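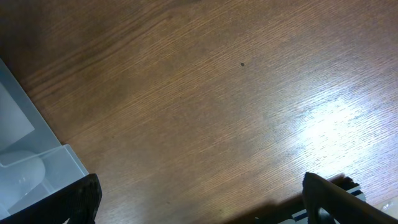
Rivadeneira Forest Walks Program
Second progress report to the Sevell Fund
Apr 5, 2021
Prepared by Mirjana Kneževič

You asked for a plain account of whether walking in the woods once a week makes people feel better, and whether the Fund should go on paying for it. I can give you the account. The second part I would leave open until the fall, and I'd ask the board to read the good numbers below with one eyebrow up.

Where we stand

The program has logged 3,553 individual walks since it opened in September. Enrollment closed at 300 people, which was the ceiling in the grant agreement. Both groups, morning and late afternoon, use the lower loop at Rivadeneira, and when the lower loop floods they use the gravel road along the reservoir. The gravel road has no trees to speak of. I mention it because our flyer promises "the healing power of the forest," and a fair share of the winter walks had no forest in them.

Sleep and mood

Walkers fill in a short form each month on sleep, mood and energy. Average scores went up on all of them. Mood rose most in the opening weeks and has been flat since, and sleep improved slowly and is still improving a little.

I don't trust these figures as far as the newsletter did. People who feel worse tend to stop coming, and people who stop coming don't hand in forms. We have no comparison group, though I asked for one in the first proposal and it was struck out to save money. Many walkers also joined right after a lonely stretch of months, and it would be odd if they hadn't cheered up some by having company and a reason to put shoes on. Whether the pines had anything to do with it, our form can't say.

The blood pressure readings are in worse shape. The cuffs were switched partway through, from the Plureck model to whatever the clinic had spare, and the two sets of readings don't line up. I have left them out of this report. Sorin Papadopoulos thinks they can be rescued by correcting one set against the other. He is welcome to try, and I will look at what he gets, but I wouldn't plan around it.

Claims we should stop making

The website still says forest air "boosts the immune system" and "lowers stress hormones." We have measured neither one. The studies behind those lines, as far as I could trace them, are small and mostly short, and a couple compare a walk in the woods with a walk beside heavy traffic. A quiet side street would have been a harder test. I have asked Trikum, who look after our web pages, to take both lines down. They answered that the page gets more visitors than any other on the site. I have asked again.

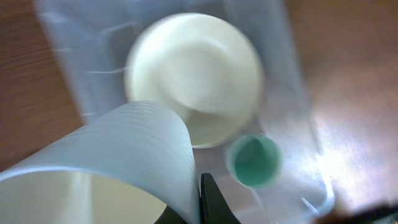 Fatos Kelmendi read a draft of this section and wrote back that I was being too hard on it. People came to us stiff, bored and sleeping badly, he wrote, and now they are out the door every week in the rain, so why should they care which part of the walk did it? Take the immune line down by all means, but don't write as if nothing happened out there.

He has a point about attendance. Turnout held up through the cold months better than I predicted in the last report, and I was wrong about that. I still think the Fund should care which part did it, even if the walkers don't. If the benefit comes from company and a fixed hour, then a walk around the block would serve people who can't get to Rivadeneira, and it would cost next to nothing in transport. The bus is our largest expense by a long way.

Money

Spending is within budget apart from the bus, which went over when the afternoon group had to be split into 2 runs. The leftover equipment money covers the difference. Rekha Nambiar has the receipts and will send them separately. Nothing has been spent on the "forest breathing" workshops, and I'd like to keep it that way. The instructor's outline promised toxin removal, and when I asked which toxins, I got a second outline.

What I propose next

Ask 40 of the current walkers to switch to a street route near their homes for eight weeks, same day, same leader, same form. Nikola Obradović has mapped two routes that would do. Follow up by phone with the people who dropped out, including the ones who were rude about it. Use one cuff for all readings from here on.

None of this needs new money. If the street walkers do as well as the forest walkers, I'll recommend dropping the bus. If they do clearly worse I will say so, and the flyer can keep its trees. I'd ask the board not to approve the larger forest center before those results are in.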